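Kwofie library branch to reopen in October with longer hours

The Kwofie branch library will open its doors again in October after a closure that lasted through the spring and summer, the library district said.

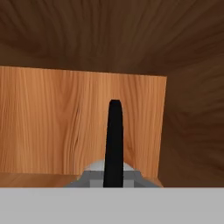
The branch will be open from 9 a.m. to 8 p.m. on four days each week, up from three evenings a week before the closure. The district says the longer hours were the most common request in a survey it mailed to cardholders last winter. It got 2892 replies.

"People told us they could not get there before we locked up," said Zuweira Essien, the branch manager. "Parents said it, and so did people who work at the packing plant. We moved two staff positions over from the main library to cover the extra time."

The closure began when inspectors found that the heating system could not be repaired. The district decided to replace it and to do other work while the building was empty. The roof over the children's room was patched, the restrooms were rebuilt to meet current access rules, and the wiring was brought up to code. The parking lot will be resurfaced next year.

The bill for the work came in a little over the first estimate. Essien said the difference was covered by money left from a bookmobile repair fund. No change to the library tax is planned.

Most of the collection spent the summer in storage at a warehouse in Cernico. The books began coming back last month and are being shelved by staff. A total of 3736 titles were withdrawn during the move, mostly worn paperbacks, old travel guides and reference sets that are now available online. Those will be sold at a book sale in the meeting room the week after the reopening. Hardcovers will be a dollar and paperbacks a quarter.

The local history collection will stay at the main library until the end of the year. It includes the bound copies of the old Drellura newspaper and the cemetery records that family researchers often ask for. Anyone who needs to see them can make an appointment by calling the main desk.

The branch will have 77 seats, including a quiet room at the back where food and phone calls are not allowed. There are two small study rooms that can be reserved for up to two hours at a time. Reservations can be made at the desk or on the district's website. Cardholders under 14 will need an adult to sign for the room.

Homework help returns too. It will run from 3:30 to 5:30 p.m. when school is in session. Ximeng Hao, who ran the sessions for two years before the closure, is coming back to lead them and will add a math table for middle school students. The sessions were held at the Biveo community center over the spring, but space there was tight and attendance fell off.

"Some of the kids had to take two buses," Hao said. "I expect we'll see them again once we're back in the neighborhood."

Hao is looking for high school juniors and seniors who can help with reading. They can get school service hours for it. Application forms are at the main library and at the high school office.

Items on hold for Kwofie cardholders have been going to the main library. Any hold placed before the reopening will still be sent there unless the cardholder asks for it to be moved. Holds placed afterward will go to Kwofie as usual. The outside book drop is already in use and is emptied every morning. No late fees were charged on items borrowed from the branch before it closed, but the district would like them back. At last check, 93 of them were still out.

Bus riders should note that the stop in front of the building has moved. The route now stops on the other side of the street, by the pharmacy, while the sidewalk is being repaired. The transit office has not given a date for moving it back.

Story time for toddlers will start in the second week, at 10:30 a.m., and sign-up is not required. The knitting group and the evening book club will also return to the meeting room. Other groups that used the room before the closure need to fill out a new request form, even if they had a standing time.

A short opening program is planned for the first morning, with coffee in the lobby starting at 9 a.m. New library cards can be picked up at the desk with a photo ID and proof of address.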